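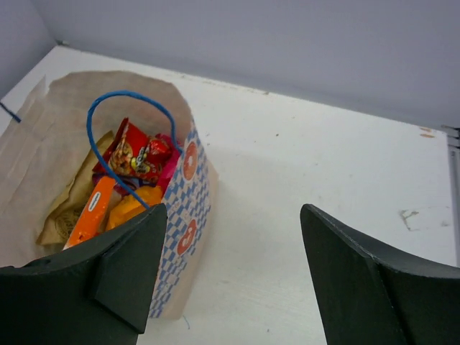 Page last changed: Sunday, January 19, 2025

Chapter 12
Pacing: Teaching People to Run Slower Than They Want To

Before you read this chapter
Have your notes from the chapter on warm-ups handy, and bring a watch that shows seconds. A phone will do. You'll also want shoes you can jog in, and a friend who doesn't mind being timed.

My first proper coaching job was a Saturday learn-to-run group at Esbridge. The path around the oval there is 633 metres, which is an awful number if you like tidy maths (I measured it with a wheel, twice, hoping it would come out nicer). I told everyone to do four laps at an easy pace, blew the whistle and watched the whole lot of them take off like they were being chased. By the middle of lap two most of them were walking. One fellow was sitting under a tree with his shoes off.

I'd said "easy pace" and thought I'd given an instruction. I hadn't! Easy compared to what? Half the group had never run further than the bus stop, and the other half were footy players who thought jogging was something you did on the way to the drinks cooler. Each of them took those two words and did something different with them, and I stood there with my clipboard getting cross.

So this chapter is about pace: what it is, how people feel it in their bodies, and how you can teach it to a group who all run at different speeds. We'll stick to running, but cyclists, rowers and swimmers will find most of it carries over without much fuss.

What we'll cover
The difference between pace, speed and effort
Why the first minute of a run feels so good and tells you so little
The talk test and how to use it with a group
Even, negative and positive splits
Planning a pacing lesson for school-age runners
Adjusting for hills, wind and heat

Words you'll meet
Pace: the time it takes to cover a set distance, usually given as minutes and seconds per kilometre.
Split: the time for one part of a run.
Negative split: running the second half faster than the first.
Perceived effort: how hard the work feels to the person doing it. We use a scale of one to ten in this book.

Pace and effort aren't the same thing
I want to sort this out early, as the two get muddled all the time. Pace is something you read off a watch. Effort is something you feel. On a flat path on a cool morning they tend to travel together, and a runner can use one to guess the other. Put that same runner on the hill behind the Salgado Street courts in March, with the heat still hanging about, and the pace drops away while the effort goes through the roof. If your runner is glued to the watch, they'll push to get the old number back and they'll cook themselves doing it.

With beginners I teach effort first and leave the watch in my pocket. Later on, once they can tell me "that was a four" or "that was more of a seven" and mean the same thing by it from week to week, the watch comes out and we match the feeling to a number. It's slower going - I won't pretend it isn't - but the skill sticks.

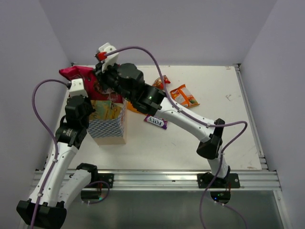 Taha Ouali and I used to argue about this when we shared the junior squad at Horton. He liked numbers from day one. He'd set cones every 200 metres and call out times as the kids went past, and I have to admit that some of them loved it, especially the ones who'd have been bored stiff by me going on about feelings. We ended up borrowing from each other. You'll see his cone drill in Section 2, pretty much the way he ran it, with a guessing game added on the front.

Try it now: the guessing game
Mark out 200 metres on flat ground. Jog it at what feels like a four out of ten, with no watch, and have your partner time you. Before they tell you the result, say out loud what you think it was. Rest until your breathing has settled, then do it again and try to match your first time exactly. Swap over when you've each had enough.

Write down both guesses and both times. Keep the page - we'll come back to it at the end of the chapter, and again when we plan the Junari fun run as a class project. Don't fret if you were miles off. My own first guess was shocking, and I'd been running for years by then.

Section 1 starts with the opening minute of a run, and why fresh legs are such poor judges of how fast they're going.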